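Nollberg ghost-hunting kit, a month in

Bought this in December after Doaa Abdel Rahman wouldn't shut up about hers. Quick review because I've got a bus to catch.

What you get: EMF meter, a thermometer gun, a "spirit" voice recorder, a plastic case with foam that smells of feet. And a booklet. The booklet is awful. It says cold spots are "residual sorrow". They're draughts, mate. 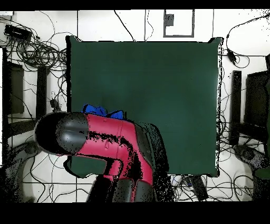 EMF meter first. It works, in that it lights up. Lights up near the fridge, the router, the fuse box, my electric toothbrush. Took it to the old signal house at Midcombe, the one with the crying woman story, and got two decent spikes on the stairs. Very exciting. Then Chaimae Metwally found the cable running behind the skirting board. So a solid cable finder, if you need one.

Thermometer gun is the best bit by miles. Quick, readable in the dark, and agreed with the one in my kitchen drawer. Would buy it on its own. Have since used it on soup.

Recorder — oh dear. Hisses the whole way through. We left it going on the landing for eight hours overnight and I listened to far too much of it on Sunday. One bit at 2 sounds like somebody saying "Brian". Chaimae heard "frying". Doaa heard a pipe. That's the trouble with hiss, your brain fills it in, and the booklet eggs you on with a list of words to listen out for. Bit cheeky that. If you tell me to listen for "help me" I will hear "help me" in a hoover.

Battery life is rubish too. Box says 24 hours, mine gave up after 12, and the low battery beep is exactly the sort of noise you don't want on a dark landing.
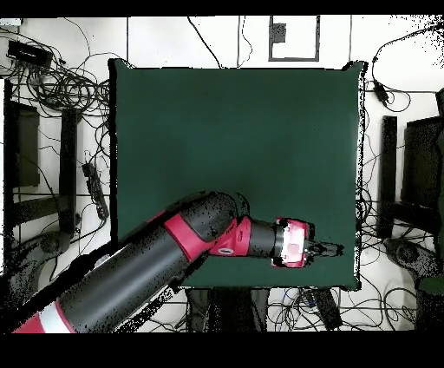 Is it any good for someone who doesn't believe in ghosts?

More fun that way, I'd say. You end up chasing the boring cause of each creak and blip, and the meter and the thermometer are both handy for that. Just ignore the booklet.

Compared it with the Araya set as well, which Doaa has now swapped to. Cleaner recorder, worse torch, costs more. Neither found a ghost. If you only want the one gadget get a seperate thermometer and a decent torch and spend the rest on chips.

Three stars. Would be four without the smell.

Recent posts
The Brorley beast: big cat or fat Labrador?
Dowsing rods, tried in a car park
Midcombe signal house, who started the story?
Araya night torch review
Why old houses knock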